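Secondhand toys by the pound: a wholesaler on grading, plastics and what buyers will pay

Undora buys used toys in bulk and sells them on to thrift stores, market traders and a small number of collectors. The company does not sell to the public and has no storefront. Its stock arrives in mixed lots from charity drives, house clearances and closed daycare centers, and most of it leaves again within six weeks.

The head of grading, who asked not to be named because several supply contracts are up for renewal, has held the job for nine years. We spoke on a Monday at the company's premises in Natska.

The basic unit of the trade is the mixed lot, bought by weight. "People assume we pay per item," the grader said. "We would be out of business in a month. You pay by the pound and you make a guess at the composition." A typical lot weighs 200 pounds. The guess is made from the donor type, the season and a quick look at the top layer, which the grader described as "the least reliable part of any lot, since that is where the seller puts the good pieces."

Undora divides incoming stock into four grades. Grade A is complete, clean and identifiable. Grade B is complete but worn. Grade C is incomplete or marked in a way that cleaning will not remove, and is sold in unsorted bags. Grade D goes to a plastics reclaimer in Shek, which takes only rigid pieces with metal parts removed.

The proportions have shifted. Grade A used to make up close to a fifth of each lot, and it is now closer to a tenth. The grader attributes the change to online selling by households. "The easy pieces get photographed and sold from the kitchen table. What reaches us is what was left in the box afterward. It is still a living, but the margin has moved into B."

Action figures are the clearest case. A complete figure with its accessories can bring several dollars from a collector. Without accessories it drops to grade B or C, and the accessories are usually the first thing lost. Undora keeps loose accessories for 58 days in case a matching figure arrives in a later lot from the same source. "The match rate is low. We keep doing it because one good match pays for the shelf."

Paint wear is judged at the high points: nose, knuckles, knees and the toes of the boots. Joints are judged separately. A figure that will not hold a pose is marked down one grade even when the paint is good, and a figure with a cracked hip goes straight to D. Repainted figures are not sold as grade A under any conditions. Buyers tolerate wear, according to the grader, but they return anything that has been touched up without notice.

Loose discs, wheels, rings and spools are a separate problem. They turn up in nearly every lot and belong to stacking sets, construction kits and games that are seldom in the same box. Some cannot be assigned to any toy at all. The company's reference sheet lists 386 part shapes, and the grader estimated that a third of the loose parts in an average lot match none of them.
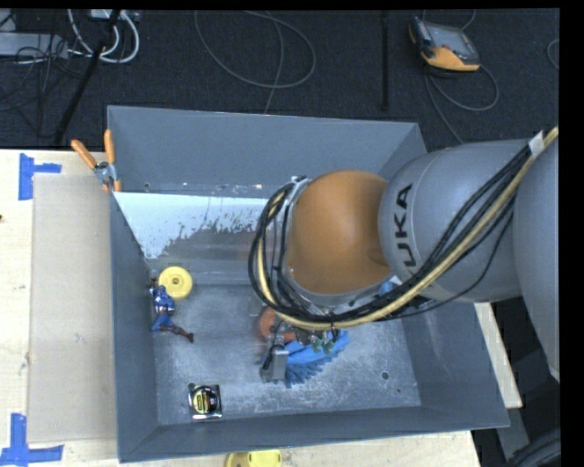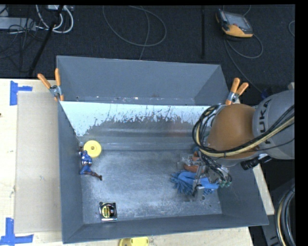
Gray bin on a wooden table (both pictures). Second picture: an action figure and a yellow disc in the bin.

Cleaning is the largest single cost after rent. Hard plastic is washed in warm water with a mild detergent, rinsed twice and dried on mesh racks overnight. Anything with a battery compartment is opened first. Leaked cells account for most of the electrical toys that end up in grade D, and staff wear gloves for that part of the job. Plush is not washed on site at all. It goes out to a contract laundry, and the charge per load has risen enough that Undora now refuses plush from most sources.

Sticky plastic is the fault that customers ask about most often. Soft vinyl is made flexible with additives that can migrate to the surface as the material ages, leaving a tacky film that picks up dust. "You can wash it off and it looks fine," the grader said. "Then it sits in a warm van and the film comes back. We tell buyers that. We do not grade it A, whatever it looks like on the day."

Older paint raises a different question. Toys of uncertain age with thick or chipping paint are set aside and are not sold for use by children. Some go to collectors with a written notice, and the rest are scrapped. The grader was blunt on this point. "I don't do it by eye. If I can't date the piece from a mold mark or a known set, it is treated as old. That costs us stock that is probably fine, and I'm comfortable with that."

Recalled products are checked against published lists before a lot is released. The check is slower than it sounds, as many recalled items carry no model number once the packaging is gone. Small magnets get the most attention. A magnetic construction set with any split housing is withdrawn as a whole, including the sound pieces.

Pricing follows the calendar. Demand from market traders rises from October, and outdoor toys hardly move until spring. The company's main competitor, Musus, holds stock through the winter and sells into the spring peak. Undora does the opposite. "They have cheaper floor space. If I had their rent I would probably do the same thing," the grader said.

There has been talk in the trade of a shared grading scale, so that a grade B lot from one wholesaler could be compared with a grade B lot from another. The grader supports the idea but doubts that it will be adopted soon. Each company's grades are built around what its own customers return, and those customers differ. A trader selling from a folding table accepts scuffs that a thrift chain will not.

Asked what a small shop should look for in a first bulk purchase, the grader suggested buying one lot of grade B, opening all of it, and keeping a written tally of what sold and at what price. A second lot should come from the same supplier. "Two lots from one source tell you something. Two lots from two sources just tell you that boxes vary."

Undora's minimum order for new accounts is one lot, payable before collection. Delivery is charged separately outside Natska.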